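Home | Issues | Authors | Search

Reading time: 4 min

3. Setting up and looking after the simulated cell

3.1 What the cell is

I should say first that most of the time on this project went into upkeep. We call the cell Prunik, and it is one mobile arm in one simulated flat, with two cameras that matter for this section: one up on the body looking out along the arm, and one tucked in behind the fingers. Lyn (Lingyun Tang, who wrote the first version of the loader) built the flat on top of the Revska scene kit, and I inherited the lot in August with a page and a half of notes. The notes were good! They just stopped at the point where the arm had to work near a cluttered worktop.

So before each batch I run the same start-up routine. Load the flat, drop the objects in, let them settle, send the arm to its ready pose, then grab a picture from each camera and look at it with my own eyes before anything gets logged. The grabs go in a folder called Haberkorn (after the old file server, long gone) and I keep every one of them.

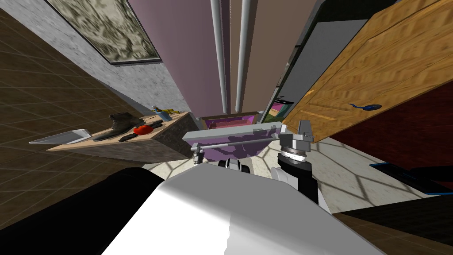 How long do the objects need to settle before the arm is allowed to move?

Three seconds of simulated time was enough for everything we loaded. With less than that, round objects were still creeping when the first command went out, and the logged start positions were wrong.

3.2 The body camera

The next job is checking the body camera mount. In the robot file the camera hangs off its own link, and that link had been given its angles in the wrong order by an export script – a classic, I know. The numbers looked perfectly reasonable on the page, so reading them over got me nowhere, and I ended up comparing grabs against the room model by hand.
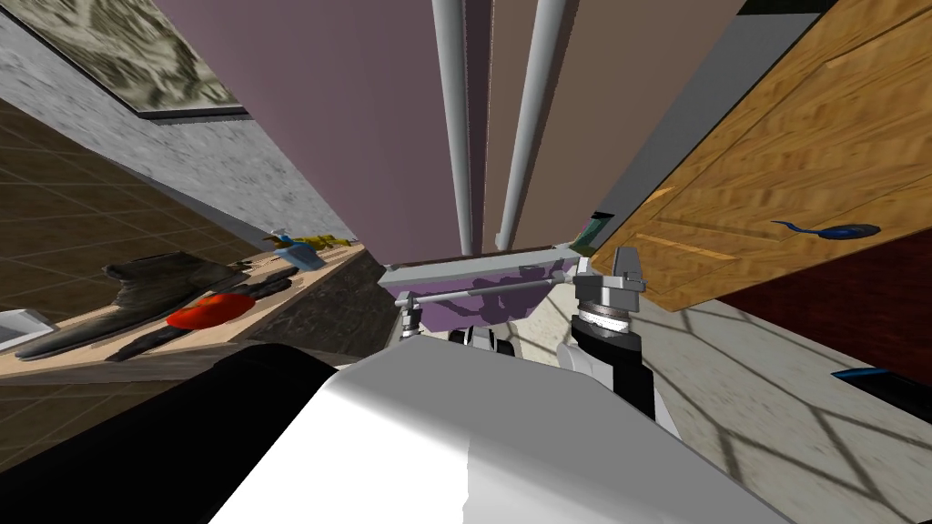

Mount angles are now kept in one small file that both the renderer and the controller read, and I'd recommend that to anyone who has two copies of the same numbers lying about. When I compare a grab with the model I want long straight edges, well away from the arm. The pair of white pipes on the pink wall are my favourites for this, and the edge of the wooden worktop does nicely as a second line running another way. Small objects are no use at all, as they get shuffled with each load. I draw the model's edges over the grab, look at the gap, and if it's more than 4 pixels anywhere along the line the batch doesn't start.

Bastian Baumgart wanted this bit done automatically, and he's probably right, but his edge finder kept locking on to the floor tiles and I went back to doing it by eye.

3.3 The wrist camera and the shadows

The wrist camera gave us far more bother than the body one. Its near clipping distance was left at the kit's default, which suits a camera on a tripod and doesn't suit one sitting a hand's width behind a gripper. Parts of the housing would vanish, and I spent a good while blaming the mesh. Once I'd brought the near distance in, the housing came back whole, but then the
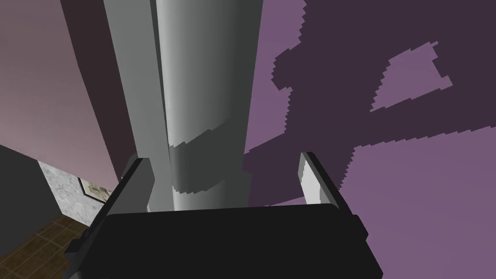

shadow map had to stretch over a much bigger range of depths, and its edges went blocky on any large plain surface. You can buy that back with a larger shadow map, at a price in rendering time. We tried it for one batch of 1,878 episodes and went back to the small map for the rest, as our controller takes its positions straight from the simulator and never looks at the shadows. If you're training anything on the pictures themselves, please don't copy us on this!

3.4 Finger zeroing

Last comes the gripper. The two fingers are driven as separate joints tied together by a constraint, and over a long run the tie drifts – one finger ends up a little ahead of the other. It's tiny, but it nudges whatever is being gripped off to one side. My fix is dull. Every 117 episodes the arm backs off, the fingers open to their stops, both joint readings are set back to zero, and the wrist camera takes a grab with nothing between the fingers.
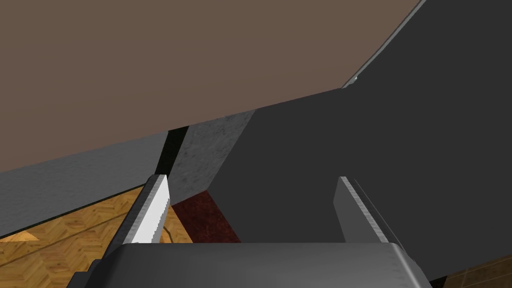 Figure 1. Wrist camera view with the gripper open and empty.

I did try zeroing with the fingers closed, which was how the Fornness manual has it. The pads pressed into each other and the contact solver pushed them apart again by a different amount each time, so the zero was never the same twice. Open stops gave a repeatable reading, and I've left it that way in the released version.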